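The patience of small grippers

By the time I find the right door in Virkatitz, Iolanda Bastos has already had her second coffee and is arguing, very cheerfully, about felt. She thinks felt is a perfectly good thing to put on the inside of a gripper finger. Siebe Van Beek, across the bench, would like silicone and would like it soon. They have been having this conversation since October, I gather, and neither seems in any hurry to finish it.

The workshop is called Pranance, which began as somebody's misspelling and stuck, and what they do there is compare grippers. They don't build whole robots, or not yet. They take hand-held tools, the sort you squeeze yourself, with a little camera on top, and try them out on the awkward things that fill an ordinary house: tea towels, carrier bags, odd socks. If a pair of fingers does well in a person's hand, it goes on to the arm in the next room, where Wenjie Kong looks after the controller and will tell you (at some length, and I enjoyed every minute of it) why a delay you would never notice in your own wrist makes a robot look drunk.

I had supposed that hard objects would be the difficult ones. Mugs, I thought, or anything made of glass. Wenjie shook her head at that. A mug stays the shape it was when you reached for it, while cloth moves off somewhere else the moment you touch it, and wool is worse again, as it has some spring in it and likes to roll.

They showed me the log, which runs to 2265 grasps so far, 372 of them on hats and gloves alone. Two designs are left in the running. The Šimek has long, slim fingers and a lovely light trigger, and everybody reaches for it first. The Derkero is blunter and takes more of a squeeze, and my thumb ached after ten minutes with it, but Siebe says it forgives a bad approach, and he makes a great many of those.

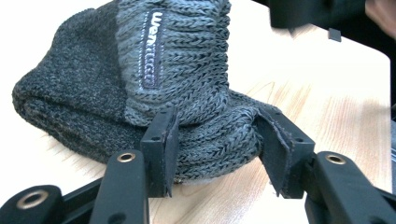 Blunt fingers, thick knit: a gripper takes hold of a beanie by its folded cuff.

Cuffs, I learned, are a favourite place to start. There is plenty to get hold of, and the fold gives the pads something to press into. The crown is another matter, and I spent a good while chasing one round the table before Iolanda took pity on me and turned the hat over.

The pads are the part that wears, and she keeps the old ones in a biscuit tin, each with its number of grasps pencilled on the back. One had managed over 3000. Siebe held it up to the window and said silicone would have lasted longer. Iolanda put it back in the tin and went to fill the kettle.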